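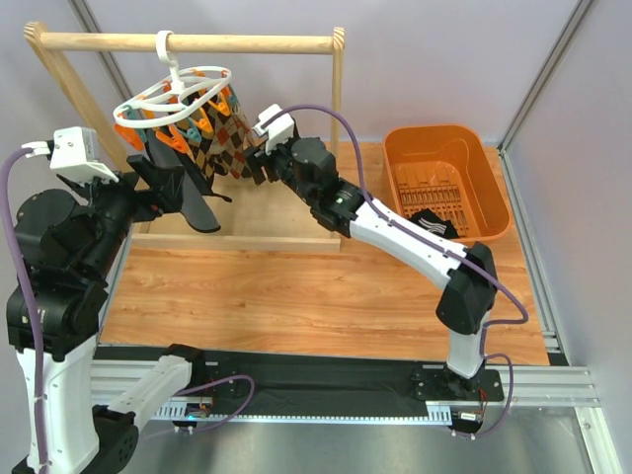

Bereket Habte
January 17, 2023

I moved to a small flat last April and since then I think too much about laundry. In this thread I write down what I learned about drying clothes inside the home in winter, in case it helps another person with no balcony.

First, the water. A full wash comes out of the machine heavier than it went in, and all that extra weight goes into the air of your room. I did not understand this until I saw the bedroom window one morning. It was running with water and there was a black line in the corner.

So the first change was the spin. I used the quick programme with the low spin for years, because I was afraid of creases. Now I choose the highest spin that the label permits. Towels dry one night sooner. Shirts are a bit more creased, but I was ironing them anyway.

Second, one room only. Choose the smallest room with a window, close its door, and open the window a little. My mother did the opposite, she left all doors open "for the air", and the whole flat smelled of wet wool until spring.

Third, space between the clothes. This is the hardest for me. I want to hang everything at once and be finished. But two shirts that touch each other are slower than two shirts one after the other. I leave the width of a hand.

Socks and underwear go on a clip hanger. They take no place on the rail then, and you can carry them all together to another room when guests come. Heavy pieces opposite each other, please, or it hangs crooked and everything slides to one side.

Jeans: inside out, pockets pulled out, hung from the waist. The waistband is always the last part to dry. If you fold it in the cupboard too early you will smell it after 11 days, as I did.

My neighbour Sepehr Rostami bought a dehumidifier from Zundau and he is very content with it. I borrowed it for one weekend. It works well but it is loud, and my bedroom and my drying room are the same room, so I gave it back.

A small fan is enough for me. I put it on the floor, pointing up a little, for five hours. Not on the clothes directly - past them. I cannot explain why this is better but the jumpers agree with me.

About the radiator: I know, we all do it. I still put tea towels there. For bigger things I stopped, the room stayed cold and the bill was higher.

For the smell that comes back when the shirt gets warm on your body: wash it again, hotter if the fabric allows it, with less powder than you think. Too much powder was my problem for a long time.

Somebody asked about wool. Flat, on a towel, turn it once in the evening. Do not hang it, the sleeves grow.

Tomorrow I will try to write about bed sheets, if I find a method. At the moment mine is over two doors and a chair.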